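Kravchuk Laboratory reports method for training two-arm robots in simulated clutter

KENDEDVILLE -- Researchers at the Kravchuk Laboratory have published a method for teaching two-arm robots to pick up small objects from a crowded table using only simulated practice. The method, called Ustix, changes the objects that surround the target each time a task is repeated, while keeping the instruction the same.

The work was led by Melaniia Hutsuliak and Torbjørn Aasen. A paper and the task files were released in January, and the group will present the results at the Cluvevent robotics meeting later in the year.

Control programs trained in simulation often learn the layout of the table along with the task. A program that has only seen a pen beside a cup may fail when the cup is moved or replaced. The usual remedy is to scatter random objects and hope that enough layouts are covered. Ustix instead looks at where the control program hesitates. When the gripper slows down or changes direction more than the task requires, the system records which object was nearest and places objects of similar size and shape in that area in later rounds.

"We were generating a great many scenes, and most of them taught the program very little," said Aasen. "The useful ones had something standing close to the path of the hand. So we asked the simulator for more of those."

Every Ustix scene is built from a library of household and desk objects, toys, ornaments and potted plants. A target is chosen first, then the objects around it. The two arms work over a shared tabletop, and either one may be assigned the pick. Lighting and shadows are rendered in full, as the control program works from camera images alone and is given no object positions. 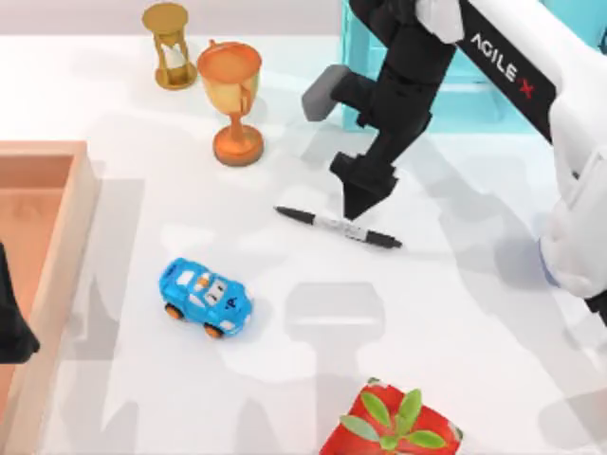 Why does the method change the surrounding objects instead of the target?

A target that changes every time makes it hard to tell whether a failure came from the grasp or from the clutter. By holding the target fixed for a block of training, the researchers can trace a failed pick to the objects near it. The target is changed once the block is complete, and the process starts again with a new one.

In the reported tests, the group trained one control program with random clutter and a second with Ustix, giving both the same amount of simulated practice. The two programs were then tested on 41 tabletop layouts that neither had seen in training. The Ustix program completed the requested pick in more of the layouts than the program trained with random clutter. The difference was largest where a tall object stood close to the target, and small where the target lay in open space.

The paper also describes where the method did not help. In five of the layouts, both programs failed on every attempt. Most of these involved thin objects lying against the wall of a tray, where the fingers had no room to close. Larysa Hutsuliak, who ran the evaluation, said these cases are limited by the shape of the fingers and would not be solved by further training of the same kind.

"A different approach angle or a push before the grasp might work, but our task definition does not allow either," she said. "We left those layouts in the results because people will meet them in practice."

The authors note two further limits. All of the results come from simulation, and the paper makes no claim about performance on physical arms. The objects in the library are also rigid. Cloth, bags and cables are not included, and the measure of hesitation used by Ustix has not been tested on objects that bend or fold.

Milovan Vasić, who maintains the simulation software, said the scene generator can be run separately from the training code. Groups that already have their own control programs can use it to produce test layouts, with or without the hesitation records. A short guide to adding new objects comes with the files -- each object needs a surface model, a weight and a friction value.

The next stage of the work will move the trained programs to physical arms. Lev Skoryk will lead that part of the project, beginning with single-arm picks before both arms are used together. The group plans to repeat the same layouts on a real table so that results from the simulator and the hardware can be compared one by one.

About the Kravchuk Laboratory

The Kravchuk Laboratory in Kendedville studies robot manipulation, simulation and machine learning. Its research covers grasping, two-arm coordination and methods for testing control programs before they are used on hardware.

Requests for the paper, the task files or an interview with the authors can be sent to the laboratory's press office.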